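Home | What's On | Your Visit | Hire | Contact

Visitor questions -- Onton Playhouse

Filed under: Your Visit, Booking Help

How do I book for The Zumness Inheritance?

Book online or at the box office on Darnurley Street. Tickets are held in your name until the interval of the performance you booked.

How long is the show?

The first half runs 72 minutes and the second is a little shorter. There is one interval. Latecomers are seated at the first scene change, at the back of the stalls.

Is it suitable for children?

We suggest 12 and over. There is a stage gunshot in the second half and some coarse language throughout.

Can I swap my tickets?

Yes, up to 6 hours before curtain, for another night of the same season. We don't refund for a change of mind. If we cancel, you get the full price back, including the booking fee.

Can I bring food into the theatre?

Bottled water and anything bought at the foyer bar are fine -- hot food is not. The bar opens an hour before the show and does toasted sandwiches until the five-minute bell. 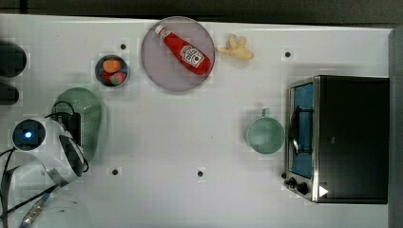 Where do I park?

The Mwaipopo Centre car park is across the road and is free after 6 pm. Accessible bays are beside the stage door.

Do you have a hearing loop?

Yes, in the stalls only. Please mention it when you book so we can seat you in the right rows. The balcony is reached by stairs and has no lift.

When does the season close?

It was extended in November and now closes on the last Saturday before Christmas.

Page updated December 9, 2019

Share | 72 shares | 6 comments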